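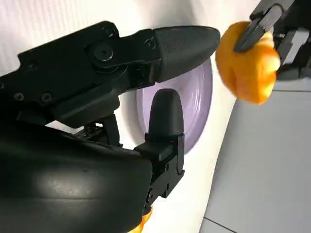 Household manipulation (robotics)

Category: Robotics | Domestic technology | Automation

Household manipulation is the branch of robotics that deals with handling ordinary objects in homes, kitchens and small workshops. Typical tasks include clearing a table, putting food on a plate, folding laundry and sorting parts into bins. As of the latest trials, machines can do many of these chores under controlled conditions, but few can do them unattended in a home they have not seen before.

Food handling

Food is a common test because its shape and firmness vary. A robot working at a table may use two arms, each ending in a black two-finger gripper. One can hold a lumpy orange item that looks like fruit while the other stays open near a round purple plate. Rubber fingertips with a textured surface help keep a grip at low force. Glossy plates are harder, as reflections can confuse a camera and a thin rim leaves little to hold.

Reported results

In the Lernaveck kitchen trials, a two-armed system was given 129 attempts at moving soft food to a plate. It finished 40 of them without help. Dropped items were the most common fault, followed by arms stopping when they came too close to each other. The Mosilcombe workshop study looked at shop-floor chores and found better results with rigid parts. Its machine sorted fittings for 8 hours with one stop, but needed 15 minutes of setup whenever the bin was changed.

Training

Most current systems learn from recorded demonstrations, in which a person guides the arms through a task many times. The Liew method adds a small camera at each wrist, so that the machine has a close view of what is between its fingers. The drawback is that the gripper itself hides much of the object. The Fisow controller combines wrist views with a fixed camera over the table.

Limits

Speed remains a problem. Clutter, wet surfaces and poor light all raise the failure rate, and cleaning up after a spill is still usually left to a person.

Related articles
Robotic gripper
Bin picking
Laundry-folding machine
Dishwasher loading by robot

Shares: 40 | Comments: 8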